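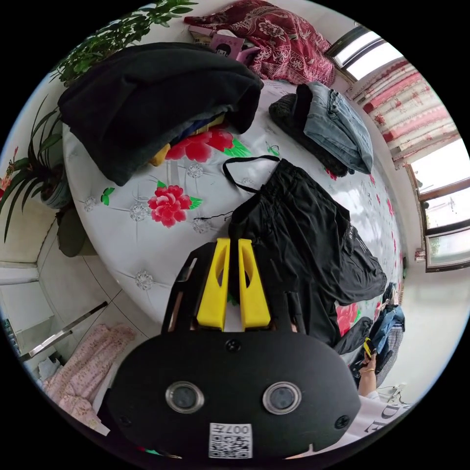
Fonwood, un vendredi de septembre

Accueil | Nouvelles | Feuilletons | Le coin des lecteurs | Contact

Publié par Hà
Rubrique : Histoires courtes à lire dans le train

**La chambre 11**

Bon, il faut que je vous raconte la pension Kesico, parce que ma sœur prétend que j'exagère et que j'ai besoin de témoins (même des témoins qui n'y étaient pas, je prends tout).

Je suis arrivée à Fonwood par le dernier car, avec un sac trop lourd et une seule idée en tête, dormir. La patronne m'a tendu une clé grosse comme une louche. « La onze, au bout. Si ça sonne, ne répondez pas. » J'ai ri, poliment. Elle, non.

La onze sentait la lavande et le vieux radiateur. Un grand lit, un couvre-lit à pivoines rouges comme en avait ma grand-mère, une armoire qui penchait, et sur la table de nuit un téléphone à cadran. J'ai jeté mes affaires sur les pivoines, mon pantalon noir par-dessus le reste, et j'ai soulevé le combiné, évidemment. Aucune tonalité. J'ai suivi le fil du doigt : il s'arrêtait derrière la table, coupé net, avec un petit nœud au bout !

À deux heures du matin, il a sonné.

Vous auriez fait quoi, vous ? Moi j'ai compté les sonneries en me disant qu'à la quatrième je me rendormirais. À la quatrième j'ai décroché.

« Ici Clikirero, bonsoir, a dit une voix de dame très enrhumée. Vous avez demandé le réveil pour quelle heure ? »

J'ai répondu que je n'avais rien demandé du tout. Un bruit de pages, un reniflement.

« Si, si. Chambre onze. Vous êtes la deux cent trente-huitième sur la liste, ça fait un moment qu'on essaie de vous joindre. Je vous mets sept heures ? »

J'ai dit huit. Je ne sais pas pourquoi j'ai négocié, c'est plus fort que moi, je négocie même chez le dentiste. Elle a soupiré, elle a écrit quelque chose (j'entendais la plume gratter) et elle a raccroché.

Je n'ai plus fermé l'œil, ou alors si, puisqu'à huit heures pile la sonnerie m'a fait sauter du lit. « Il est huit heures, a dit la dame. Il pleuvra vers midi. Votre mère vous embrasse et voudrait que vous mangiez. » Et clac.

Ma mère, il faut le savoir, est morte depuis plus de quatre ans. Et elle disait ça tout le temps, que je mange, elle le disait même quand j'avais la bouche pleine.

Je suis descendue. J'ai pris deux œufs, du pain, encore du pain, la moitié d'un pot de confiture de prunes. La patronne me regardait faire en essuyant ses verres.

« Vous avez répondu, hein.
— Oui.
— Et elle avait toujours son rhume ? »

J'ai dit oui, un gros. Elle a hoché la tête, elle est partie en cuisine et elle est revenue avec du miel et un citron dans un petit sachet. « Montez-lui ça avant de partir. Vous le posez à côté du téléphone, elle se débrouille. »

Alors j'ai remonté l'escalier avec mon citron. J'ai posé le sachet sur la table de nuit, j'ai bouclé mon sac et, une fois à la porte, j'ai fait demi-tour pour décrocher. Toujours aucune tonalité. J'ai quand même dit que j'avais mangé.

À midi, dans le car, il s'est mis à pleuvoir.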